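Graketwood surface stock, progress report to Soseo
Tue 24 January

Work since the December report covered the off-white balls only. Finishing trials on the flat stock remain on hold until the second batch of blanks is released.

The current lot is 200 pieces. Of these, 50 have been through first inspection and 12 were set aside for rework. The main open item is surface residue. The finish is matte as specified, but whitish flecks remain on part of the surface. Edge lighting at the bench makes them easier to grade, and the grading sheet has been changed to record position as well as extent.

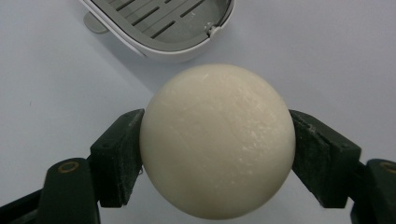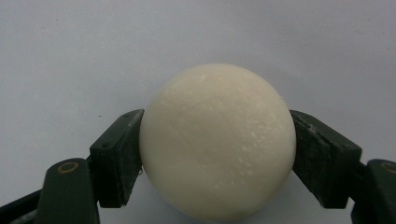
Cream to ivory color, pale flecking on both views.

Asabe Olatunji replied to the draft that residue should be graded before any wiping, and asked that the Nonatside limit sheet be used until a new one is signed. This has been adopted.

Cost to date is within the approved amount. Remaining work is first inspection of the rest of the lot and a repeat check on 9 pieces from the rework tray. Storage trays are on order from Kırmızıgül.

Prepared by Ebere Shehu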